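The Training Floor

Balthasar Gasser had packed boxes at Danzer for 26 years when they moved him to the training floor. He kept his locker and his parking spot. The pay was the same. The difference was that he no longer touched the boxes much.

The job had been explained to him in September, in the lunchroom, by a woman from Naltden who had brought her own coffee. She said the company needed people who knew how the work was done. She said it was a compliment. There had been 80 packers on the day shift then. By winter there were 30, and most of those were on loading, where the trucks still came in crooked and somebody had to yell at the drivers.

"So I teach them," he told his wife.

"Teach them what?"

"How to put a thing in a bag and the bag in a box."

"That takes 26 years?"

He thought about it while he dried the plates. It had taken him a couple of weeks, back then, to get the hang of it. The rest had been knowing which bags split along the seam and which cartons were cut badly. He had never written any of that down.

His first month, he stood at a station and did each motion slowly while the Treto system recorded his hands. Pick up, open, slide in, fold over, set down. A young man named only on his badge, as Flovmont Support, asked him to do it again without humming.

"Does it hear me?"

"No. I do."

After that he watched. When one of them got stuck, a light went on at his desk and he walked over and cleared the jam. He was supposed to enter a reason from a list. The list had 100 reasons on it and he used four. For the others he typed in the box at the bottom. Bag too thin. Bag folded before it came here. Bag fine, held wrong.

He got a reply once. It said, Thank you, please use the list.

In the old building you could tell how a shift was going by the noise. Two people would be arguing about hockey, and if they stopped, the line was behind. Here he heard fans and joints. He found he was talking to himself by ten in the morning, and by two he was hungry in a way he never used to be, from standing around.

Marta from loading came up at break, sat on the edge of his desk and ate his crackers.

"Which one's the best?" she said.

"They're all the same one."

"Come on."

He pointed down the row. "Third along. It's slower. It doesn't drop as many."

"They'll fix that."

"They will," he said.

She brushed the crumbs into her hand and looked for a garbage can. There wasn't one on the floor. She put them in her pocket and went back down to the trucks.

The light came on at twenty to three. Balthasar got up, left his glasses on the desk, went back for them, and crossed the green floor past the posters with the red borders, which he had meant to read since September. It was the clear bag again, all crumpled up in the gripper, with the silver one lying on the white tabletop by the open carton. He stood with his hands at his sides and gave it a minute to try on its own, the way he had with new people, before he reached in.

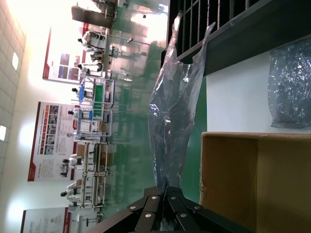
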